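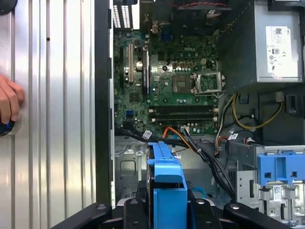 Board side of the Dell desktop, CPU socket open and both memory slots empty. The blue drive caddy is between the fingers.

Gallery: Grip force fault on the Skestora teardown cell
3 min read

The Skestora cell takes apart retired office desktops so the parts can be sorted. In December it had a run of failed drive pulls. The gripper closed on the caddy, the controller reported a good grip, and the arm retracted with nothing in the fingers. Of 200 logged pulls, 66 ended this way. On six of them the fingers slid up the caddy and struck the drive cage hard enough to trip the collision stop.

Kamil Hrubý traced the fault to the grip check. The controller treated any rise in motor current as contact with the part. When the case was tilted, a finger could touch the cage wall first, and the current rose just the same. The check passed before the pads had closed on anything.

A second problem made the first one worse. The collision limit had been raised during setup to get past false stops and was never set back. Danica Urban found the old value in the Dedar controller backup and restored it the same afternoon.

Changes made so far:

- Grip check now needs both current rise and finger position within the expected width.
- Collision limit is locked behind the supervisor login.
- Hands stay out of the case during any powered move. The earlier work instruction allowed steadying the chassis by hand at low speed, and that line has been removed.
- Finger pads are inspected every 2000 cycles.

The position window still needs work on narrow caddies. Bohumila Slanina is measuring the ones we have in stock.
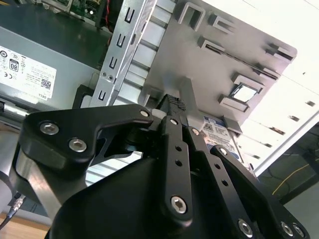

Fingertip pad against the gray plastic of the drive cage, case tilted. Power supply at upper left, drive label behind the second finger link.

With the case at this kind of angle, clearance at the cage is small and the approach path matters more than the speed. The revised path comes in along the rib.

4 comments | 11 shares

Related
Balia fixture plates: hole pattern and drawings
Resetting a Pillay safety relay after a trip
Sorting bins, second layout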